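Workshop tips: running the kitchen simulation at home

Notes for members of the Rirnow robotics club entering the tidy-up round in June. Written up by Waldemar Stępień, with corrections from Nikola Kalinowski.

Lattice chairs and the side view

The openwork chair backs are the main source of trouble in the kitchen layout. From a low side view the bars break up the outline of anything behind them, and the object detector tends to return two or three small boxes where there should be one. Check the side view before tuning anything else. If the gripper is close to the red canister and the bars run across it, take the position estimate from another view and keep the side view for collision checks only.
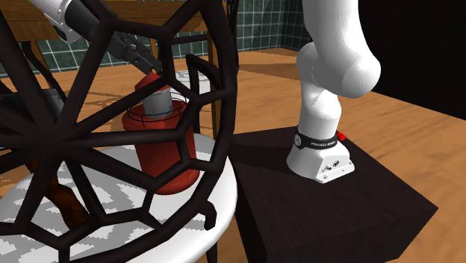 Approaching from above

Keep the fingers open and pointing down until the arm has cleared the chair back. The planner treats the lattice as solid if you leave the mesh setting at "hull", so a path that looks free on screen will be refused. Switch to "exact" for the chairs. Planning takes longer, but Grażyna Krawczyk timed it on the old club laptop and it stays under 19 seconds.

Lower in two stages:

1. Move to a point 10 cm above the target and stop.
2. Read the joint positions again, then descend at quarter speed.

Jadwiga Tokarz uses a single move and gets away with it on the table. On a chair seat, with the rim of the back so near, use both stages.

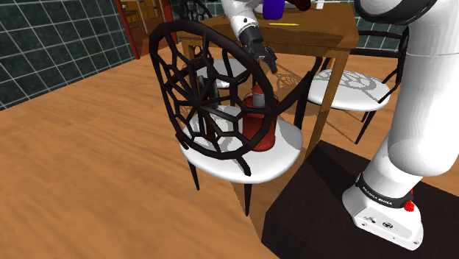 Kitchen layout with the gripper open near the chair back. Canister on the seat.

Shadows

Turn shadows on for at least half of your test runs. The lattice throws a broken pattern over pale surfaces, and a threshold set on an evenly lit table will fail there. Yvonne Bunting's colour filter, in the shared Sekarar folder, copes with most of it. It was written for red objects and needs new limits for brown ones.

Housekeeping

– Save the layout under a new name before moving furniture. The reset button restores objects but leaves chairs where you put them.
– Leave the pedestal height alone. The judges load their own value and yours will be overwritten.
– Small items such as the pencil go through the table top if the time step is too long. Halve it and try again.
– Log files go in the Kubiak directory, one per run, with your initials first.

Questions about the mesh settings to Nikola, after 7 p.m.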